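Plundonell wants the warehouse night shift to stop calling in

2019-12-14

Suleiman Akande is eating lunch while we talk. Fourteen floors up, bad coffee, he apologizes twice for chewing. His company, Plundonell, makes scheduling software for produce warehouses and small grocery chains, and it closed a seed round in October. He won't give the amount. "Enough to hire. Not enough to get dumb."

The idea came from his own time on a loading dock. Shifts went up on a sheet of paper, the paper got changed, people showed up for hours that didn't exist anymore. "I drove in for a 4 a.m. start once and the supervisor looked at me like, who are you. That was my whole gas money for the week."

So, an app. Workers see open shifts, swap them, get paid the difference if a shift is cut late. Managers approve from a phone. The first version only did swaps, and it broke a lot.

Marilou Soriano joined as co-founder after that. She had run operations at Wirkside, a regional food distributor, and was, in her words, "the angry customer." She'd tried three scheduling tools there and dropped all of them.

"They were built for offices," she says. "You'd get an email. Who on a dock is reading email? My people have gloves on."
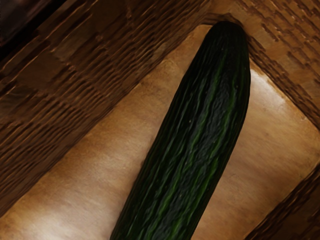

She made Akande throw out the login screen. Workers now get a text with a link and a four digit code. Sign-ups went from 300 to 1,000 in one season, and the count today is 3,520 workers, all of them at companies that pay per site and not per head. Soriano pushed for that too. Per-head pricing, she says, makes a manager leave the part-timers off the system, and then your back to paper.

Team size is 8. Two of those are support, both former shift leads. Akande answers tickets himself on weekends, or says he does. Soriano laughs at that one. "He answers some."

Competition? Plenty. Hesex is the name that comes up most in sales calls, bigger, cheaper at the low end. Akande is careful here. "They do payroll well. We don't do payroll. If you want payroll, go talk to them, I mean it."

What's next is a tool they call Samuel, which guesses when a site will be short and offers the hours early to people who have said they want more. Named after Akande's uncle, a dispatcher. It's in testing at two sites. Soriano isn't ready to call it good. "It over-staffed us for a holiday. Everybody was standing there. I'd like to see it get through a whole winter befor we charge anyone for it."

A bigger round next year? Akande shrugs, looks at her. "Ask me after winter," she says, and he goes back to his sandwich.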